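Cotulham Annexe, ground floor work room
Periodic safety checklist, with comments
Inspection date: 3/22/26
Form 742, room reference 724
Previous inspection sheet: 724/9

Key: S = satisfactory. A = action needed. N = not applicable on this visit.

1. Access and escape

1.1 Door opens fully and closes on its own. S
1.2 Exit sign lit and legible. S
1.3 Walkway to lockers at least 900 mm. A
Comment: 400 mm short of the required width at the narrowest point. Chairs to be pushed back under the table at the end of each session.

2. Electrical

2.1 Portable appliances carry a current test label. A
Comment: label missing from one extension lead. Lead withdrawn and passed to Wultis for testing.
2.2 Sockets and faceplates undamaged. S
2.3 Ceiling lights working, covers secure. S
2.4 Cables kept off the walking route. A
Comment: loose cables to be tied up or routed along the wall.

3. Water dispenser

3.1 Unit level and stable. S
3.2 Floor beneath dry at time of visit. S
3.3 Service record up to date. A
Comment: last entry by Rastix is outside the service interval. Visit to be booked before the end of March.

4. Furniture and storage

4.1 Tall locker fixed to wall. S
4.2 Locker doors close flush, hinges sound. S
Comment: one hinge screw tightened during the visit.
4.3 Cubby shelf stable, heavy items on lower levels. S
4.4 Office chairs: castors, gas lift and backrest. S
Comment: both chairs by the window checked. The mesh back and the high back need different spare castors; order separately.
4.5 Table surface clear enough for use. A
Comment: small items to be boxed and labelled.

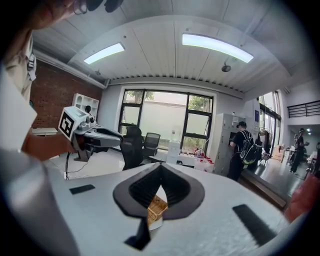
Inspected and written up by: M. Chin

The table below the window carries many small red and white items beside the water dispenser. Keep them clear of the dispenser so that a leak does not reach them. Bags go in the lockers or on the cubby shelf, never on the floor between the chairs.

5. Window and walls

5.1 Panes free of cracks. S
5.2 Brickwork sound, no loose mortar. S
5.3 Ceiling panels seated correctly. S
5.4 Blind cords secured. N

Items marked A remain open until initialled on the copy kept at reception.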